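Nurkham Shelf: a list of maths picture books to read aloud

README, last tidied up in March

Hello! This is the reading list I've been keeping for a few years, turned into a plain spreadsheet so that other parents (and a fair few teachers, judging by my inbox) can sort it and add to it. It covers picture books and early readers with some maths in them, for children from three up to nine or so.

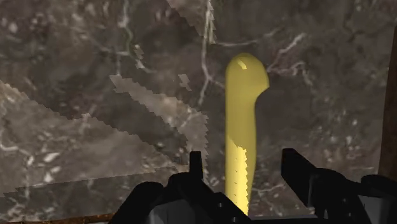
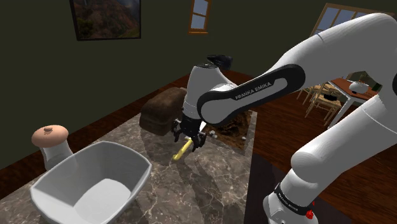
What's in the folder

books.csv is the main file, one book per row. There are 183 rows at the moment.
notes.csv has my longer comments, matched to the books by the number in the first column.
topics.txt explains the topic words I use, and is worth a quick look before you start filtering.
old/ is where earlier versions live. You can ignore it unless you're as nosy as I am.

The columns

title and author are as printed on the cover. If a book has gone by two titles, I've used the British one.
age_from and age_to are my own guesses, and I do mean guesses. My younger one sat happily through things marked for seven-year-olds and got bored stiff by a counting book meant for her age.
topic is one of counting, shape, measuring, pattern, sharing, time, money or "big ideas" (that last one is where infinity, zero and very large numbers ended up).
story is a score from 1 to 5 for how well the book holds up if you forget the maths completely. I'm quite harsh here! A 5 means we've read it again on request, more than once.
maths is also 1 to 5, for how much there is to talk about afterwards.
minutes is how long it takes to read aloud at bedtime pace, without the interruptions.
in_library says whether I found it at Nurkham or Drondport library. It's only any use if you live nearby, but people asked me to keep it in.

How the list was made

It began as a note on the fridge, then a longer note, then a file called "books FINAL new". Most of the titles came from our own shelves and the two libraries. A good chunk came from a box of books passed on by the Indport infant school when they cleared out a cupboard, and some of those are long out of print, so please don't write to me cross that you can't find them. Try second-hand shops, or ask your library about loans from elsewhere.

I've read every book on the list at least once, out loud, to at least one child. If I only skimmed something in a shop it isn't here.

Things to be wary of

Counting books are badly over-represented. There are just so many of them, and they're short, so they pile up. Money is the opposite – I've got 6 books for it and only a couple are any good. A lot of the money ones use dollars and cents too, and I've put "US" in notes.csv where that might trip a child up.

The scores are one family's taste. We like silly stories and we don't much like rhyme, so rhyming books probably come off worse than they deserve. If your household loves rhyme, add one to the story score and carry on.

Reading times drift as well. I timed the early ones with the kitchen clock and the later ones on my phone, and I read faster when I'm tired.

Adding a book

Send me the title, the author, the topic and a line or two on how it went down. Please don't paste in the blurb from the back cover, I can't use those. If your child hated it, tell me that as well, those notes are often the most useful ones.

Using the list

Copy it, print it, stick it up in your classroom, cut out the bits you don't want. A mention of where it came from is nice if you're putting it online. The book covers aren't included and I can't give permission for those.

Still to do

Split "pattern" into two, it's got far too baggy.
Add a column for books with no words.
Finish going through the Indport box (there's a whole layer of shape books at the bottom).
Check the spellings of authors' names with accents, which my spreadsheet keeps mangling.

M. Ostrowski, Nurkham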